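Teil 3: Entkalken und das erste Mal wieder brühen

So, jetzt wird es ein bisschen nass. Ich habe meine Skuvorby seit drei Wintern, und das Entkalken habe ich anfangs ständig vor mir hergeschoben. Bei unserem Wasser war das keine gute Idee – die Maschine wurde immer lauter und der Kaffee immer lauer. Seitdem mache ich es alle zwei Monate, das nächste Mal wieder im März.

Bevor du anfängst: Maschine aus, Stecker raus, 40 Minuten abkühlen lassen. Ich stelle mir wirklich einen Wecker.
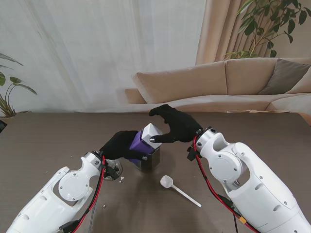 Beim Entkalker nehme ich inzwischen Pulver auf Zitronensäurebasis, die flüssigen Sachen waren mir zu teuer. Johanna Gruber hat mir ihr Rezept gegeben, und das benutze ich bis heute: 34 Gramm auf einen Liter kaltes Wasser. Rühr das Pulver in einem eigenen Gefäß an und gib es nie trocken in den Tank! Ein dunkler Metallbecher, wie er da unter dem lila Behälter steht, wäre mir dafür zu klein, nimm lieber einen Messkrug. Ein weißer Plastiklöffel wie der vor dem Becher reicht zum Umrühren völlig.

1. Wasserfilter aus dem Tank nehmen und beiseitelegen. (Vergesse ich jedes zweite Mal.)

2. Lösung in den Tank gießen, höchstens bis zur oberen Markierung.

3. Eine große Schüssel unter den Auslauf stellen, Stecker wieder rein, einschalten.

4. Beide Tasten gedrückt halten, bis die Lampe orange blinkt. Dann loslassen und warten.

5. Nach der ersten Hälfte macht die Maschine 10 Minuten Pause. Sie ist nicht kaputt, bitte nicht ausschalten!

6. Wenn die Lampe grün wird: Schüssel leeren, Tank gut ausspülen, zweimal frisches Wasser durchlaufen lassen.

Achtung: Der Auslauf bleibt nach dem Durchlauf noch eine Weile heiß. Und Zitronensäure gehört nicht auf Marmor, die Flecken bekommst du nie wieder raus.

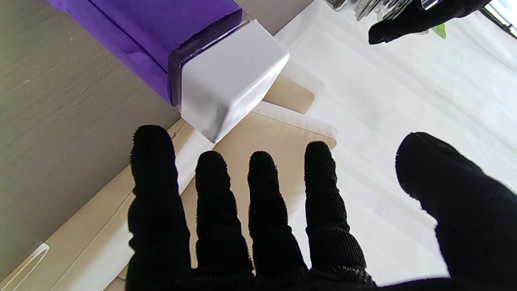
Lesezeit: 2 Minuten

Teil 4: Filter wieder einsetzen

Den Filter legst du vorher in ein Glas kaltes Wasser, bis keine Bläschen mehr aufsteigen. Dann mit der flachen Seite nach unten in den Tank drücken, es klickt leise. Wenn es nicht klickt, sitzt meistens der Dichtring schief – rausziehen, Ring glattstreichen, noch mal.

Hinweis: Bei den älteren Modellen ohne Filterfach überspringst du den Teil einfach und machst mit dem Mahlgrad weiter.

Den ersten Kaffee danach kippe ich weg, der schmeckt bei mir immer noch leicht säuerlich. Ab dem zweiten ist alles gut. Falls die Lampe trotzdem weiter orange blinkt, noch einmal einen vollen Tank klares Wasser durchlaufen lassen und dabei nicht zwischendurch auf die Tasten drücken.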